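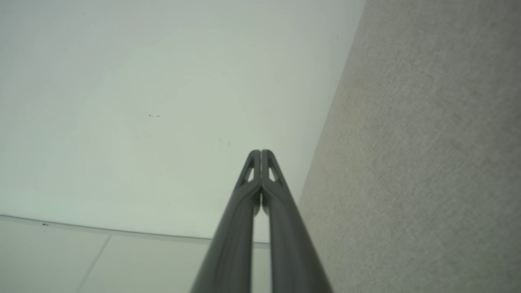
I have a confession about my kitchen table. It's white, it's plain, it cost less than the chairs, and for most of the time I've owned it I haven't been able to see it.

You know how it goes. The mail lands there because it's the first flat thing past the front door. Then the library books, because they're due back and I want to see them (I don't see them). Then a roll of tape, a bag of something I meant to return, the good scissors, the bad scissors. By November last year we were eating dinner on our laps in front of the TV, four feet away from a perfectly good table.

So this is my argument, and I'll make it loudly to anyone who'll listen: every home needs one surface with nothing on it. Just one! I'm not talking about a whole clean house. I don't have a clean house. There's a closet in the hall I open with my foot braced against the door. But one flat, bare, boring surface has done more for my mood than any of the organizing I've tried, and I have tried a lot of organizing.

I bought the bins. I bought the label maker. I once spent 73 dollars on a Drasteo desktop tower thing with 11 little drawers, and I'd love to tell you it changed my life, but what it did was take up a third of the table. Every drawer filled up in a week, mostly with pens. Then stuff started collecting on top of the tower, so now I had clutter with a second floor. I gave it to my cousin, and I'm told it's full over there, too.

That's my problem with storage as an answer to everything. Storage is still stuff. You bring home a box to hold the things, and the box needs a place to be, and pretty soon you're shopping for a shelf to hold the box. The Groltix catalog comes to our house whether I want it or not, and it must have 500 products in it for putting other products inside. I used to read it with a highlighter. These days it goes from the mailbox to the recycling without touching the table, and I'm a little proud of that.
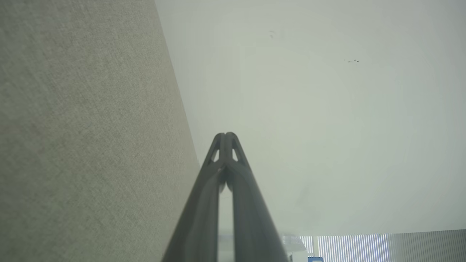 By the Saturday-Chores columnist
Wisgate Neighbors, Home & Opinion

People push back on this, and I get it. My sister says an empty table looks like nobody lives there. She keeps a bowl of lemons on hers, and a runner, and candles in two heights, and it does look lovely. But she also moves the lemons, the runner and the candles every single time she wants to roll out dough, and I've watched her do it, and there is sighing.

The other thing I hear is that it's fine for people with room to spare. I'd say it matters more if you're short on space. Our first apartment, upstairs from Gajdoš the shoe repair place, had one table and it was barely big enough for two plates and a salt shaker. That table was the desk, the ironing board, the sewing room and the bar. When it was clear we could do anything in that apartment. When it was covered we couldn't do a thing, and we'd stand around in the kitchen getting annoyed with each other at nine at night.

Now, white. I'll admit I picked white because it was on sale, but I've come around to thinking it's the right color for the job. White tells on you. Every crumb, every pencil mark, every ring from a glass. My old brown table could hide a week of toast. With a white one I see the speck and I wipe the speck, and while I've got the cloth in my hand I do the rest of it, too. It takes me maybe 40 seconds. And some marks don't come off, which used to bother me and doesn't anymore. A table ought to look like it has been used for something.

My rule is simple, and I break it plenty. Anything can go on the table while somebody's using it. Puzzles, taxes, a chicken, a sewing machine, go ahead. When you get up, it gets up with you. My kids call this "the airport rule," I think because of the announcements about unattended bags, and they've started saying it to me in the voice. I left my purse there last month and got paged.

What surprised me was how much we use it now. I'd figured a bare table would be something nice to walk past. But somebody's always at it — drawing, or gluing a handle back on a mug, or just sitting there with a cup of coffee and their elbows out. There's room for elbows! I'd forgotten you could sit at a table like that without shoving something aside first.

The hall closet is still a disgrace, by the way. I'm not touching it until spring.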